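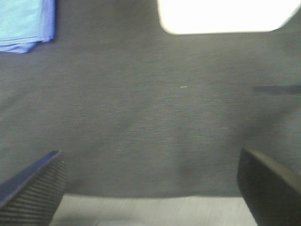 Ticket: lint transfer and creasing on gray table cover, folding table
Opened by: Zulmira Cunha
Status: open
Priority: low

Problem
Folded items pick up lint from the dark gray cover. It shows worst on the light blue cloths. The cover also creeps toward the front of the table during folding and leaves a crease across the middle, so a stack set down there leans.

Setup
Table: Mernholm, 225 cm, smooth top
Cover: Voldale, dark gray, woven, no backing
Washer: Meireles
Dryer: Fever, lint filter cleaned after each load

Log

1. Shook the cover outdoors and put it back. Lint reappeared on the second batch of folding. No change.

2. Washed the cover alone, cold, no softener. Dried on low. Less lint for two days, then the same as before. The cover itself does not seem to be shedding. A strip of white tape pressed on a clean corner came up with almost nothing on it.

3. Ran the blue cloths and the brown ones as separate loads. Tape test on the blue load after drying: clean. Tape test on the brown load: reddish fuzz over most of the strip. The source is therefore the brown cloths, and the cover is only holding what they drop.

4. Changed the order of work. Blue gets folded first and taken off the table before anything brown comes out of the basket. Transfer to blue is down to a few fibers per item. Still have to go over the cover with a lint brush at the end.

5. Creep and crease. Tried four binder clips, two on each short side. The cover stays put at the ends but still bunches in the middle – the top of the Mernholm is too slick. Clips also catch on sleeves. Removed.

Basket check
Emptied the light gray basket and wiped it down. Fuzz had collected in the small round holes below the handle opening and along the inside of the rim. Cleared with a dry bottle brush. Refilled with items and put back on the cover.

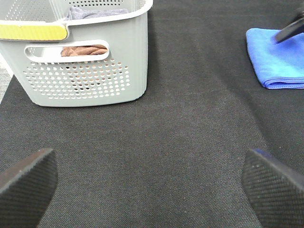 Celeste Teixeira: I'd stop using the basket for both colors before buying anything. Whatever is left in the holes ends up on the next load. For the crease, try a rubber shelf liner under the cover, full length. Iron the cover once before you lay it down or the liner will just hold the wrinkle in place.

Zulmira: Liner cut to size, not yet fitted. Will iron the cover first. A second basket is on the list. Leaving the ticket open until both are in use and I have repeated the tape test on a blue load.

Last updated: February, 4:25 p.m.

Related tickets
Dryer leaves brown cloths damp at the hems
Iron spits on low setting
Basket handle rough on inside edge
Where to keep the spare table cover

Contact | Copyright household log | Back to top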